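Barico updates storage advice for quilted jackets

Barico has revised the care sheet for its Kurkelum range of puffer jackets, effective May. The sheet now covers short-term storage in bedrooms and home offices without a wardrobe. Jackets draped over a mesh-backed office chair should have the collar laid towards the headrest and the horizontal baffles unfolded by hand. Adjustable armrests should be kept clear of the sleeves. Light scuffs on dark colours may be wiped with a damp cloth. Product manager Wael Benmoussa said the previous sheet dealt only with hangers and 90-litre storage bags. The new version runs to 17 pages. 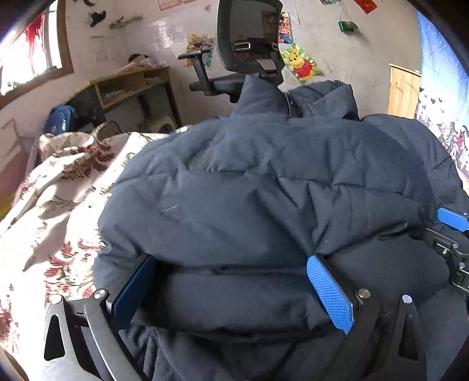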